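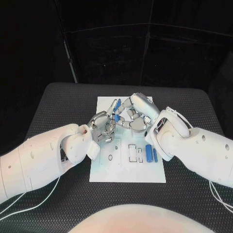
Textured table mat, black, with a white board set lengthwise on it.

Danemero Bench Mat, black, textured
Reviewed 6th March

I bought this mat to replace a smooth one from Akolgo that had gone shiny in the middle and started to curl at two corners. The job it has to do is simple. It lies on a table, flat parts go on top of it, and small parts get fitted to the flat parts by hand. Most of my work is panels and covers, usually white or light gray, with small inserts in a contrasting color.

Surface. The texture is fine and even. A rigid panel placed on it stays where it is put under light finger pressure. Push sideways with real force and it will slide, and for that I still use a clamp. The Akolgo mat held slightly better when new and much worse after a year.

Color. Black is the right choice for light parts. The outline of a white panel is easy to pick out against it, and the matte finish of the mat keeps reflections from an overhead lamp low. Small blue parts are acceptable on it. Dark screws are not, and I keep those in a Fillport tray at the side. Anyone who works mainly with dark hardware should look at the gray version.

Flatness. It arrived rolled. I laid it face down overnight with books on the ends, and by morning three corners were flat. The last one took 3 days. A steel rule stood on edge now shows no gap anywhere I normally work.

Thickness. Adequate for a hard table. It takes the noise out of setting down a rigid board and protects the corners if one is dropped from a low height. It is no substitute for foam. Parts with pins on the underside need support.

Cleaning. Dust shows immediately, as it does on anything black. A damp cloth removes it. Fine plastic shavings lodge in the texture and need a stiff brush, worked along both directions. I did this 11 times in February and see no wear from it. Adhesive residue is harder. A dried spot of contact glue came off with a fingernail but left a faint smooth patch.

Smell. Noticeable for the first week, gone after that.

Compared with the Carine mat. The Carine is thicker, has a printed grid and costs more. The grid is useful for layout and a distraction for assembly. Its surface is also coarser, and it left light marks on one painted panel. I have had no marks from the Danemero.

Faults. No hanging hole. The cut edge on one long side was slightly wavy out of the package. The care leaflet gives no list of safe solvents.

Rating: 4 out of 5. I would buy it again for light-colored flat work.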